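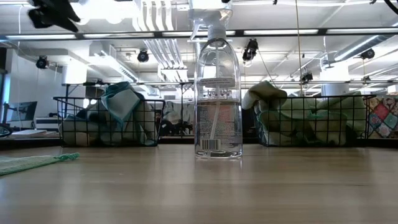
Where the plans stand

Spring report to the Nosier Fund on the Cininberg Shop Plans project
Prepared by the plans desk, Vuliveo Woodworking Library

We have good news to start with. The fold-down workbench plan is finished, tested and on the shelf, and people are building it. Since the last report we have handed out 363 printed plan sets across the whole catalog, and the workbench made up nearly a third of them in its first month. We had hoped it would do well, but we didn't expect to be back at the printer in April!

As a reminder, your grant pays for new full-size plans for furniture that fits small homes, with every part drawn out and every piece of hardware on a list a beginner can take to the store. The money covers drafting, test builds, printing and the hardware kits we lend to the weekend classes.

Fold-down workbench

This one gave us the most trouble and the most fun. The first version used a pair of folding legs with a cross brace, and on paper it looked great. In the test build the brace hit the wall cleat when the top was about a hand's width from closed, so the whole thing stuck out like an open drawer. We moved the cleat up, shortened the brace and switched to a continuous hinge along the back. It now folds flat against the wall and takes up less depth than a winter coat on a hook.

The top is two layers of 3/4" plywood, glued and screwed from below so there's nothing on the surface to catch a plane iron. We went back and forth on adding a vise. The final drawing shows a vise as an option, with the extra blocking marked in dashed lines, and the cut list has it on a separate page so that people who don't want it aren't buying lumber they won't use.

Under-stair pull-outs

The drawings are complete and the second test build is underway in our Eze shop. These are tall, narrow carts on fixed casters that slide out from under a staircase, each one cut at the top to follow the slope. The difficulty with a plan like this is that no two staircases match. Our first draft asked the builder to work out the angle with a protractor and then do a bit of arithmetic, and our class in March let us know how they felt about that. 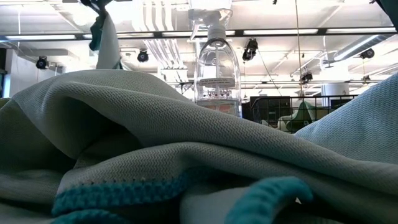 So we threw out the arithmetic. The new draft starts with a cardboard template. You tape a sheet of cardboard to the underside of the stringer, trace the slope, cut it, check it, and then lay it straight on the plywood. It is a much friendlier way in, and the class that tried it had usable side panels marked by lunch. We are also now telling people to build the tallest cart first. If that one clears, the rest will.

There is one open question on the carts, and it's the handle. A cutout in the front panel looks clean and costs nothing, but it weakens the narrow cart more than we like. A surface pull is stronger and easy to replace, though it sticks out into the hallway. We've ordered both recessed and surface pulls and will build one of each before we commit the drawing.

Corner shelf with adjustable pegs

Finished in draft, not yet tested. The shelf pins sit in 1/4" holes, and the plan includes a full-size drilling guide to be glued onto a strip of hardboard. We tried printing it on regular letter paper in sections and found that the joins crept, so by the fifth hole the two sides no longer agreed and the shelf rocked. It will go out as a single long sheet. That adds to the printing bill, but a rocking shelf is the sort of thing that puts a new builder off for good.

Classes

The weekend classes are full through the end of the season, and there's a waiting list for the Monday evening group, which started as an experiment. The evening people tend to work in shorter bursts, so we split the workbench build into parts that can each be put down and picked up again without clamps left on overnight. We liked the result so much that the same split is now printed in the plan itself.

We also changed how we teach finishing. In the past we left it to the final hour, when everybody was tired and wanted to go home. Now each student finishes a sample board in the first session and carries it along through the whole class. They find out early what sanding scratches look like under oil, and the finished pieces are so much better for it.

Spending

Drafting is on budget. Test builds are slightly over, mostly because of the second set of plywood for the workbench, and printing will be over by the end of the quarter because of the reprint and the long sheet. The hardware kits came in under, since the continuous hinges were cheaper by the box, and that covers most of the gap. We aren't asking for any change to the total.

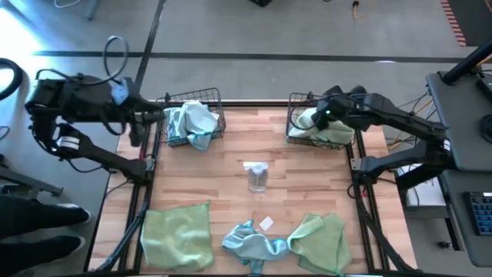 We would like your approval to move the leftover kit money to the printing line, and a short reply by email is enough for our records.

What comes next

The pull-outs should be ready for print once the handle is settled. The corner shelf goes into test build right after, using the same bench space. Following that we want to start on a bed platform with drawers, the plan people ask for most at the counter. We've already sketched three drawer layouts. The simplest has drawers on one side only and leaves the space behind them open, with a lift-up panel for things like suitcases. It's our favorite so far.

Known problems to fix before the next printing:

Workbench, sheet 2: the hinge screw length is missing from the hardware list. A correction slip is in every set handed out since the reprint.

Pull-outs, cover sheet: the caster height is drawn to the axle and should be drawn to the mounting plate.

Corner shelf: the back edge bevel needs its own detail drawing.

Printed copies of the workbench plan and the pull-out draft are going out to your office with this report. If anyone there has a free wall and a drill, we'd love to hear how the build goes.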